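Vestlow Contact Tidy for Phone and Desktop

Vestlow Contact Tidy is a tool for people whose address book has gotten out of hand. It finds duplicate entries, merges them, and lets you take out old contacts in batches. It works on the contacts stored on your phone and on the ones that come in from your email and social accounts. It does not post anything, message anyone, or change your friends list on any network.

19 Jan 2021 - 31 shares - 9 comments

Why address books get messy

Most phones collect contacts from more than one place. You add a number by hand, your email program saves the same person when you reply to them, and a chat app adds a third copy with a nickname. When you switch phones, the old list is copied over and the cycle starts again. After a few years you may have the same dentist saved four ways, two of them with a number that no longer works.

Phones do have a merge button of their own, but it usually looks only for names that match exactly. "Bob Tam" and "Robert Tam" stay separate, and so do entries where one has a middle initial. Contact Tidy compares names, numbers, and email addresses together and shows you what it thinks belongs together.

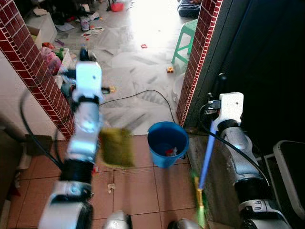 You decide what happens to each match. The tool suggests which name and number to keep, and you can change either one before you accept. If two people share a home phone, you can mark them as separate and they will not be suggested again.

What it does

Merge duplicates. Matches are sorted into Sure and Maybe. You can accept all of the Sure matches at once. The Maybe matches are shown one at a time, side by side.

Remove in batches. Filter by where the contact came from, when it was added, or whether it has a phone number at all. Tick the ones you want gone and press Remove. Email-only entries are the biggest group for most people, so that is a good filter to try first.

Fix formats. Numbers saved without an area code or country code can be filled in. You set the default in Settings. Numbers that already have a code are left alone.

Undo. Removed contacts go to a holding list for 30 days. You can put back one contact or the whole batch. After that they are deleted for good and we have no way to get them back.

Labels. Group people under labels such as Family, Work, or School. Labels carry over to your phone if your phone supports them. Some older phones show them as notes at the bottom of the entry instead.

How to use it

Install Contact Tidy and open it. The first screen asks for permission to read your contacts. If you say no, the tool will open but the list will be blank. You can turn the permission on later in your phone's settings under Apps.

Choose the accounts you want to check. We suggest starting with the phone's own list and adding the email account after that. Social accounts can be added too, but most networks now share very little contact information with outside tools, and you may see names with nothing else filled in.

Press Scan. A list of ordinary size takes around 3 minutes. Very long lists take longer, and you can leave the tool open while you do something else. On a phone, keep the screen on until the bar is full - some phones pause the scan when the screen goes dark.

Go through the matches, accept the ones you agree with, and press Save. Nothing is written back to your phone before you press Save. If you close the tool early, your choices are kept and will be there the next time you open it.
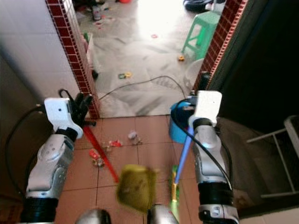
Read time: 5 min

Backups

Contact Tidy makes a backup file each time you press Save. The file is stored on your device and has the date in its name. You can open it in any spreadsheet program. To restore from a backup, go to Settings, then Backups, and choose the file. Restoring replaces the whole list, so anyone you added after the backup was made will have to be added again.

If you use the desktop version, you can pick the folder where backups go. The phone version always uses the Fetcombe folder, named after our sync service, and this can't be changed at the moment.

Privacy

The scan runs on your own device. Your contacts are not sent to us unless you turn on Fetcombe Sync, which keeps the list the same on your phone and computer. Sync is off when you install the tool. If you turn it off after using it, the copy on our server is deleted.

Editions

Contact Tidy Basic is free. It scans one account and includes merging, batch removal, and undo.

Contact Tidy Plus scans as many accounts as you like and adds labels, number formats, and Fetcombe Sync. It is a one-time purchase and covers up to 3 devices in the same household. Upgrading from Basic keeps all of your settings and your holding list.

Both editions are made by Pranderska. The matching was written by Wen-hsiung Hsiao, and Chi-keung Lu looks after the desktop version and answers most of the support mail.

Known problems

Contact photos are sometimes lost when two entries are merged and both have a photo. The tool keeps the larger one, and on some phones the phone then replaces it with the one from the email account. To get around this, set the photo again after saving.

Contacts stored on a SIM card can be read but not changed. Copy them to the phone first, then scan again.

If a removed contact keeps coming back, another account is putting it there. Open the contact, look for the account name at the bottom, and remove it from that account as well. This happens most often with work email, where the company list is shared and you may not be allowed to edit it.

Two-part last names are sometimes split across the wrong fields after a merge. A fix is planned for the June update.

Support

Write to us through the Contact page and include the version number from Settings, then About. Please don't send us your contact list or your backup file. A screenshot of the error is enough in most cases - cover up any phone numbers before you send it.

Contact | Copyright Pranderska | Back to top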